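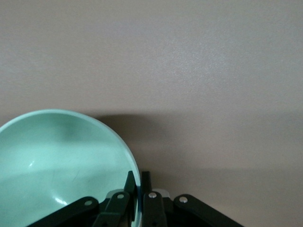 Print this story | E-mail this story

15 December 2023
By Damián Insaurralde

Olga Jara has heard the word "rebuilding" so often that she no longer writes it down. She coached girls' basketball at Perkthorpe for 28 seasons, kept her own scorebooks the whole time, and now watches most home games from the top row.

"Ask them what they're rebuilding," she said. "They have the same starters, the same offense and the same press that broke down last winter."

Perkthorpe has opened the season with seven straight wins, and there is already talk around town of a deep playoff run. Jara isn't buying it yet. Neither am I, having sat through the second half against Diltero, when the lead shrank every time the starting guards took a rest.

"Who have they played?" she asked. "Diltero was missing its center. Cho has a freshman bringing the ball up. I'd be happy with the wins, sure. I wouldn't order the banner."

What bothers her most is the free throw line. By her books, last year's team went there 759 times and missed 271 of them. The school's preseason preview called foul shooting "a strength."

"Compared to what?" Jara said. "I lost a district final on two misses. You don't forget that – and those girls haven't forgotten it either, because I still see them at the grocery store."

She was kinder about the bench, and about the sophomore forwards, who she thinks rebound better than anyone she had at that age. She would like to see them play before the game is decided. She has not told the current staff so. "They didn't ask," she said.

I asked about the new summer league that is supposed to fix the shooting. It starts in April, which is not summer, and the sign-up sheet doesn't name a coach.

"Then it's a sign-up sheet," she said.

The Tustus game is next, on the road, in a gym where Jara won twice in her whole career. She plans to make the drive. I asked for a prediction and she wouldn't give me one, though she did say she was bringing two pencils.

Last updated: 9:40 a.m.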